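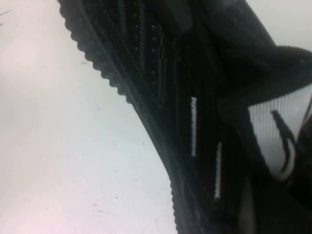
検品台にのせた黒のニットスニーカー。ソールのふちは丸い凹凸つき

靴の出荷前チェックリスト(コメント入り)
記入:Vy Âu/2020年12月7日/梱包台 Calado

今週からスニーカーの箱詰めに入る人が増えるので、いつも自分が使っているチェック表に、思ったことをどんどん書き足してみました。長いです、すみません! 急いでいる人は番号のところだけ読んでください。

1 台の上を拭いたか
□ 始業時 □ 昼休みのあと □ 色の違う靴に替わるとき
コメント:白い天板なので、ちょっとしたゴミや黒いこすれ跡がすぐ目につきます。糸くずみたいな細いものも残りやすいです。水拭きでだめなこすれは、Grundik のクリーナーを布のほうにつけてから拭いてください。天板に直接シュッとやると、乾く前に靴を置いちゃうんですよね(私がやりました)。

2 ソールのふち
□ 凹凸の欠け □ 接着のはみ出し □ アッパーとの境目の浮き
コメント:黒い靴はここがいちばん見づらい! 丸いぽこぽこが並んでいるタイプは、指の腹でつーっと端までなぞるのが早いです。一か所だけ引っかかる感じがしたら、ライトを横から当ててもう一度。境目の浮きは爪を入れて確かめないこと。爪で広げてしまったら、元の不良かどうか分からなくなります。

3 ニットの表面
□ 糸の引きつれ □ ほつれ □ ほこり □ 色むら
コメント:縦のリブに沿って見ると引きつれが分かりやすいです。点々と並んだ小さな穴は柄なので、不良にしないでくださいね。前に一度、まるごと「穴あり」で戻ってきたことがあって、箱を全部開け直しました……。ほこりは粘着ローラーで一方向に。往復させると毛羽が立つ気がします。気がするだけかもしれませんが、私は一方向派です。

4 履き口と中
□ 内側の汚れ □ 中敷きのずれ □ 詰め紙の有無(伝票どおりか)
コメント:履き口の中は手を入れて触るだけで済ませず、明るいほうに向けて目でも見てください。中敷きのかかと側がめくれていることがたまにあります。詰め紙はお客さんによって要る要らないが違うので、伝票の右下を見てから。Flerau 向けは今のところ「なし」です。1月から変わるかもと聞いていますが、まだ紙が来ていません。

5 箱
□ つぶれ □ 底の浮き □ 中のゴミ □ 大きさが合っているか
コメント:段ボールの粉、あなどれません。黒い靴に薄茶の粉がつくと、せっかくローラーをかけたのにやり直しです。組み立てたら一回ひっくり返して、とんとん。靴を入れるのはそれから!

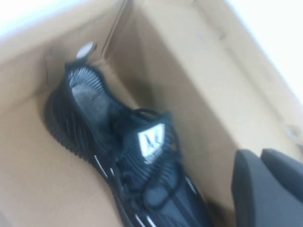
入れるときは、かかと側を箱の壁に寄せてから、つま先をそっと下ろします。逆にすると履き口がつぶれたまま収まってしまって、開けたときの印象がよくないです。斜めになってしまったら、上からぐいっと押さず、いったん出して入れ直したほうが結局早い。

6 靴ひもとタグ
□ ひものねじれ □ 左右の長さ □ ベロのラベルの曲がり □ 付属の小物
コメント:ひもは輪がふわっと浮くくらいなら合格で大丈夫です。ふたに当たるほど飛び出していたら、指で軽く寝かせてください。白いラベルは黒い靴だとものすごく目立つので、曲がりや汚れはここだけ厳しめに見ています。白いラインの部分も同じで、指の跡がつきやすいです。手袋、こまめに替えましょう。
箱の中に小さな丸いものや留め具を見つけたら、捨てる前に伝票の付属品欄を確認。迷ったら小皿に取っておいて、私に声をかけてください。怒りませんから!

7 通路と足もと
□ 空き箱が通路に出ていない □ カッターの刃がしまってある □ 棚の荷重
コメント:これは靴というより人間の安全のほうです。棚は一段200キロまで、空き箱は目の高さより上に積まない。先月 Cludov の巡回で指摘されたのは、301番の棚の前に置きっぱなしだった台車でした。あれ、夕方になるとどうしても寄せたくなる場所なんですが、消火器の前なのでだめです。カッターは「ちょっと置くだけ」でも刃を引っ込めてください。

8 記録
□ 不良の種類 □ 箱番号 □ 担当のサイン
コメント:同じ不良が5件たまったら、その日の分は止めて連絡、でお願いします。種類の欄に「変」とだけ書く人がいるんですけど(気持ちは分かる)、せめて「変、左、かかと」くらいまで書いてもらえると助かります。

今日の点検結果:1、2、3、5、7は問題なし。4は伝票の確認待ち。6はラベルの汚れ判定がちょっと自信ないので、明日の朝もう一回、明るいところで見ます。クリーナーの残りも少なかったので、ついでに注文しておきますね。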